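Kurow and Nostska Agree to Keep Talking, and Also to Move Some Paprika

KUROW, Saturday, August 17, 2024. The foreign ministries of Kurow and Nostska announced today that they have reached a limited understanding on cross-border trade in dried foods and spices, ending a dispute that has outlasted three foreign ministers and one ministry building.

The understanding was signed at the guesthouse in Imrie after 11 days of talks. It runs to 15 pages, of which seven define the word "shipment."

Under its terms, trucks carrying dried goods will be inspected at one side of the Tramusel crossing instead of both. The side will alternate monthly. Kurow takes the first turn, in September, having won a coin toss that both delegations describe in their separate statements as "an exchange of views."

"We came to Imrie with serious differences and we leave with most of them intact," said Hnat Dmytriv, chief negotiator for Kurow. "But a truck of caraway will no longer be opened twice by people standing within shouting distance of each other. I would call that foreign policy."

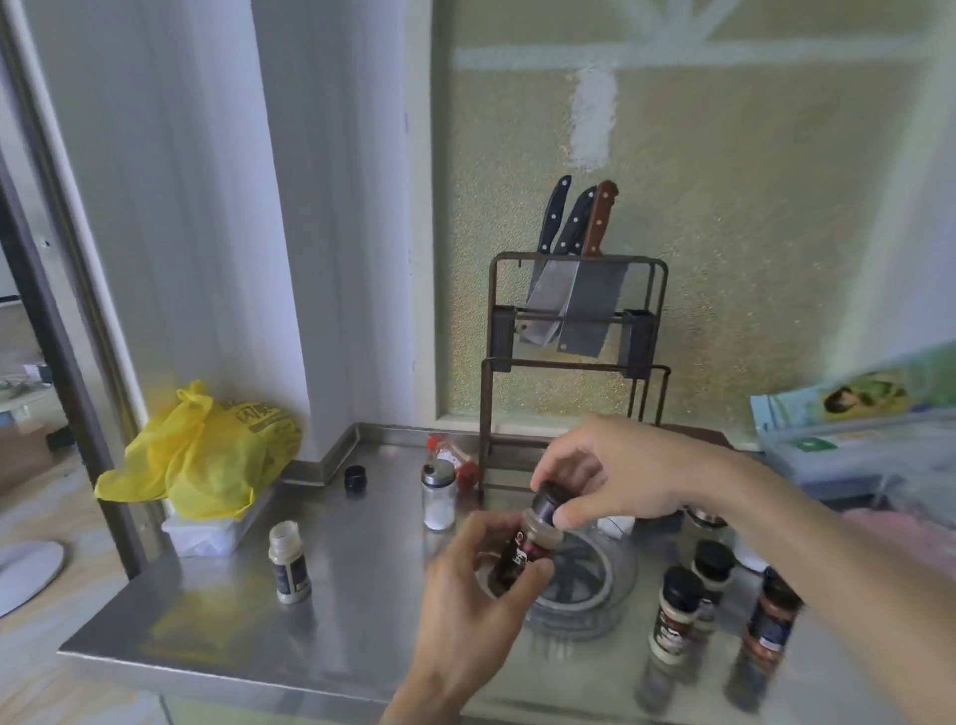
The heart of the matter was labeling. Nostska has long required that consumer spices crossing at Tramusel carry their origin in both national languages, in letters of equal height, and Kurow has long replied that its language has longer words. The compromise covers retail containers of every size, down to the small kitchen jar with a dark cap and a dark label marked in red and white near the base, where there was never going to be space for two languages and a national grievance. Such jars may now carry a single printed code, with the full text supplied on the outer carton.

Bulk sacks are exempt. So are samples carried by diplomats, a clause inserted late on the ninth day at the request of both sides.

Bríd Ó Súilleabháin, who chaired the talks as an outside mediator, thanked the delegations for their patience and, on two occasions she did not specify, their silence. "I have mediated over water and over airspace," she said. "Neither prepared me for turmeric. Everyone has a grandmother, and every grandmother was cited."

Keabetswe Van der Merwe, legal adviser to the mediation team, confirmed that the text is binding in both languages. Where the two versions disagree, the parties will consult. Where the consultations disagree, the parties will return to Imrie, whose hotels have been informed.
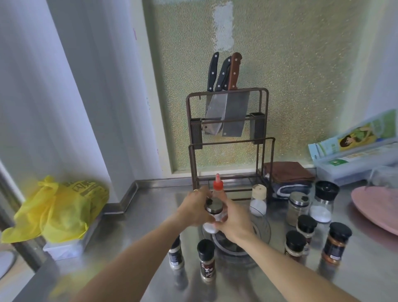
Salt gets its own annex. Nostska taxes it as a mineral, Kurow taxes it as a food, and for years importers have picked whichever answer was cheaper on the day. The annex settles on food for anything packed for home use, and leaves industrial and road salt to a working group. Inspectors had also complained that white granules in a clear glass jar can look much the same whatever the paperwork says, so each border post will receive a basic testing kit and a half-day course in using it.

The cost of the kits will be split 50-50. An earlier proposal to split it by population was withdrawn when neither side would accept the other's census.

"My government welcomes this text with the warmth it deserves," said Nelu Hodoroagă, deputy foreign minister of Nostska, reading from a card. Asked how much warmth that was, he turned the card over and found nothing on the back.

The understanding does not address fisheries, overflight rights, the status of the old customs house, or the anthem incident. Both ministries stressed that these remain open and will be raised at the next suitable opportunity, along with the question of what makes an opportunity suitable.

A joint commission will review the arrangement once each side has had a full turn at inspections. Drivers using the Tramusel crossing should check the notice board for the inspecting side before joining a line. The board is on the Nostska side. A second board is under discussion.

Press contact: Uriel Retamal, spokesperson for the Imrie talks. Mr. Retamal will answer questions on the text of the understanding. He will not answer questions on the coin.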